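Right, oats. I have been meaning to write about soaking oats for ages and I finally have a pot of them on the worktop that I'm properly pleased with, so you're getting it while I'm still excited.

My gran in Maltness never cooked porridge from dry. The oats went into a bowl of water before bed with a spoonful of buttermilk, a plate on top, and in the morning they went into the pan with salt. I thought this was just something old people did until I moved to Totham in 2002, started making it straight from the packet and wondered why I was starving by eleven.

So I've gone back to her way, with a few changes, and I love it! The oats come out softer and a bit tangy, they cook in a third of the time, and they sit much more kindly in my stomach than they used to. I know people have big theories about why (Caoimhe Brennan lent me a very fat book on the subject, and page 704 is still the furthest I've got, mostly by skipping) but I'm only going by how I feel at half past ten in the morning.

What I do now is one mug of pinhead oats to 2 mugs of lukewarm water, plus a good spoonful of live yoghurt. Stir it, cover it with a cloth, leave it out overnight if the kitchen is cool. In July I put it in the fridge and accept that it'll be milder. Next morning it goes into a heavy pan with another splash of water and a pinch of salt, and I stand over it with the radio on. Don't walk off, it catches on the bottom very quickly once it starts to thicken.

Pinhead is best, I think. Rolled oats work but they go to paste if you leave them too long, so give those a few hours at most. I tried jumbo oats from Kassa, the little wholefood place by the station, and they were somewhere in the middle - nice with grated apple, a bit gluey on their own.

Then there's kasha! I asked Torbjørn Ljungberg, who grew up on every sort of grain going, whether I could do the same thing with buckwheat, and he said yes but rinse it well afterwards or you'll get slime. He was right about the slime. Rinsed, though, and cooked with an onion fried nearly black, it was one of the best suppers I had all February. 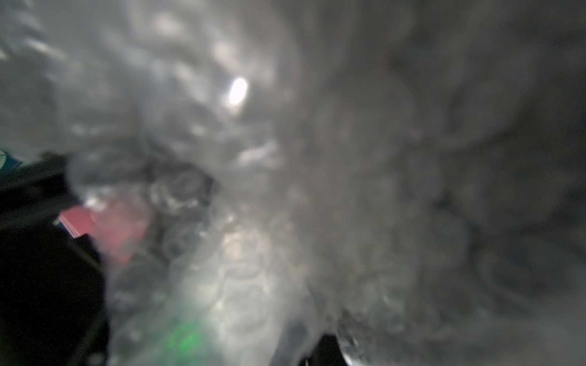 The other thing I've been playing with is keeping back a spoonful of the soaking water to start the next batch. I've got a jam jar of it at the back of the fridge and it has been going for 40 days. It smells sharp and a little like apples, and the oats seem to turn tangy faster than they did with fresh yoghurt. If yours ever smells of anything nastier, or grows fuzz, tip it out and begin again with a clean jar.

Toppings at the moment are stewed prunes, a knob of butter, and toasted hazelnuts when I've remembered to buy them. No sugar, though I'm not strict about it and I had golden syrup on my birthday (lots).

Next I want to try barley, which Caoimhe swears needs two nights. I'll put a bowl on tonight and see.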